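Student project report, Tourism and Events Management
Nele Brinkmann
Thursday, February 14, 2019

Overnight parking for motorhomes in Ritska: who comes, where they stay, what they spend

1. Why this topic

Ritska has a harbor, a swimming beach, two bakeries and no campground. The old one closed and is now apartments. Motorhomes still come. They park by the harbor, behind the sports hall, on the verge by the Seden road, anywhere flat. Residents complain, shops mostly don't. The town has been talking about a proper overnight site for years and my question was simple: would it bring money into the center or just move the vans out of sight?

I wanted to do caravans too but dropped it. Caravan people want a week on a pitch with a hedge and a shower block. Motorhome people want one or two nights, water, somewhere to empty the toilet cassette, and a short walk to bread. Different trip, different project.

2. What I did

Questionnaire, two pages, on paper and also online. Went out on weekends last season and put it under wipers with a stamped envelope, or just knocked. Knocking worked far better. People in motorhomes are bored by five in the afternoon and will talk to anybody.

Sent out or handed over: 368. Came back usable: 251. Threw out the ones with only the first page filled in. Should have put the spending questions on page one, the second page is where people stopped.

Also talked to eight businesses in the center, face to face, notes by hand. Both bakeries, the hardware store, the Ekström fish counter, a pharmacy, the laundromat, two cafes. And visited the overnight site in Seden, which opened before any of the others on this coast and which everyone kept telling me to look at.

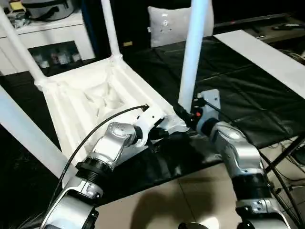 Problem with the sample: it leans toward people who stop on weekends and toward people who like talking. Retired couples are overrepresented for sure. Families with kids were busy cooking or at the beach. I didn't try to weight for it, not enough to weight against. The town has no counts of its own.

3. What people said

3.1 Length of stay

Most stayed one night. A smaller group stayed two. Anything longer was rare and nearly always weather, or a repair. Several wrote in the margin that they would have stayed a second night if there had been water. That comment comes up again and again, in different handwriting, almost the same words.

3.2 Where they park

Harbor first, sports hall second. The harbor is prettier but the ground slopes and the gulls start early. Behind the sports hall is flat and quiet except on match nights. The verge on the Seden road is where people end up when they arrive late and the rest is full. It's the worst place for everyone, trucks go past close, and it's also where the photos in the complaint letters come from.

3.3 Services

Asked people to rank what matters. Water and emptying came out on top together. Then level ground. Then electricity, which I expected higher, but newer vans have solar panels and the older owners said they only plug in when it's cold. Wifi close to the bottom. Showers at the bottom, they have their own.

Dog area was not on my list. So many wrote it in that it should of been.

3.4 Spending

Bread, every morning, nearly without exception. Then fish, coffee, gas bottles, things for the van (tape, hose fittings, fuses). Restaurants less than I thought. One reason that came up often: they don't like leaving the van alone after dark at a spot where they aren't sure they're allowed. A legal site might change that. I can't prove it, but the Seden people said the same about their first season.

Fuel is bought outside town, at the Cellon station by the highway, so it shouldn't be counted as town income. Earlier draft counted it. Fixed.

4. What the businesses said

Bakeries: strongly in favor. One opens early on weekends in summer only for the harbor vans.

Hardware store: in favor, wants to be the one selling gas.

Fish counter: in favor, busy anyway, wouldn't hire for it.

Cafes: split. One says motorhome people drink their own coffee. The other says they sit for two hours and order cake. Probably depends on the view.

Pharmacy: neutral. Laundromat: very much in favor, and annoyed that I hadn't come to him first.

Not a representative round. I went to places I could walk to between lectures, and missed the supermarket completely because the manager was never in.

5. The visit to Seden

Went in March, before their season, so the site was quiet. Gravel pitches, marked with low posts. A service column at the entrance with fresh water and a grate for gray water. Pay machine, coins or card. No barrier. They had a barrier at first and it broke so often they took it out, and most visitors pay anyway.

Four things they would do again: keep it small, keep it walking distance, put the sign where you see it before the turn and not after, and let people stay three nights at most. What they wouldn't do again: plant trees that drop sticky stuff on roofs. Had more angry mail about that than about the price.

They also said the complaints from neighbors stopped mostly in the second year. First year was worse then before. I think this is important for Ritska because the first year is when a council gets nervous.

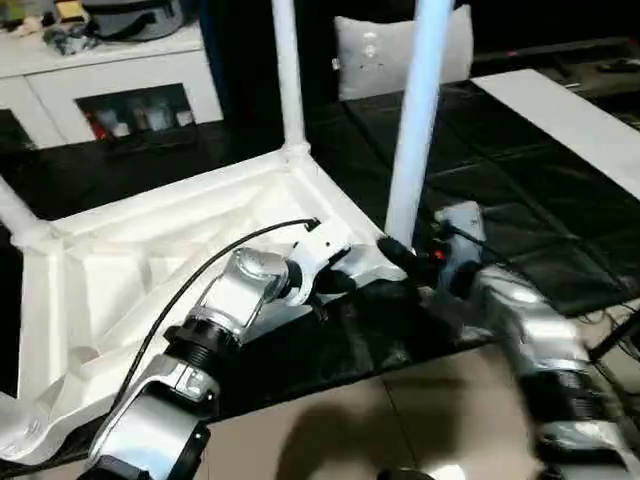
Would a paid site in Ritska lose the visitors who come now because it's free?

Some of them. In the questionnaire a part of the group said they never pay for overnight parking, and I believe them. The larger part said they'd pay a modest fee if water and emptying were included, and those are also the people who spend more in town.

6. Possible locations

Looked at three. Only by foot and from the public zoning map, no engineering.

Sports hall lot. Already flat, already paved, water main close by. Conflict with match nights and the flea market. Could be solved with a calendar on the sign. Walk to the center is short, past both bakeries, which I suspect is why the bakeries like it.

Harbor, north end. Everyone's favorite. Slope would need fixing and the harbor office wants the space for boat trailers in spring and fall. Parking there is also what residents are most angry about. I'd leave it.

Old freight yard. Big, empty lot, owned by the town. Too far for older visitors to carry shopping, and the ground would have to be tested first. Cheap to buy (zero) but not cheap to use. Nobody I asked at the vans had even noticed it.

My pick is the sports hall lot, small, with a service column at the road side so that people passing through can use it for a fee without staying.

7. Money, very rough

I was told by my supervisor to be careful here and I am. No forecast. What I can say is how the pieces connect: more second nights means more bread, more fish, more gas, a little more restaurant. Site fee covers emptying the tank and cleaning the column, maybe the sign. It won't pay for the paving if paving is needed. At the sports hall it isn't, at the other two it is.

The spending answers are in bands (page two of the questionnaire) and the bands are too wide. "Under 20" catches a person who bought one roll and a person who bought lunch. If somebody repeats this, use an open field and let them write the amount.

8. What went wrong

Online version had a broken question in the first week, the one on vehicle length. Those answers left out.

Translation. I had the form in three languages and the Dutch one was done by a friend in an evening. Two respondents corrected it in pen. Thank you to them.

Rain on two of my weekends, fewer vans, wet envelopes.

I asked about the "next stop" and never used it. Could make a nice map of how people move along the coast, Ekström's map in the seminar reader does this for sailing boats. Ran out of time.

9. Next

The tourist office has asked for a short version, two pages, no tables. Will send after grading. If the council does go for a trial season then the same questionnaire should go out again at the same weekends, otherwise there's nothing to compare it to. I have the blank forms and over half a box of envelopes left, they can have both.

Appendix A: questionnaire, English version
Appendix B: notes from the business interviews (handwritten, scanned, sorry)
Appendix C: fee sign at Seden, text copied out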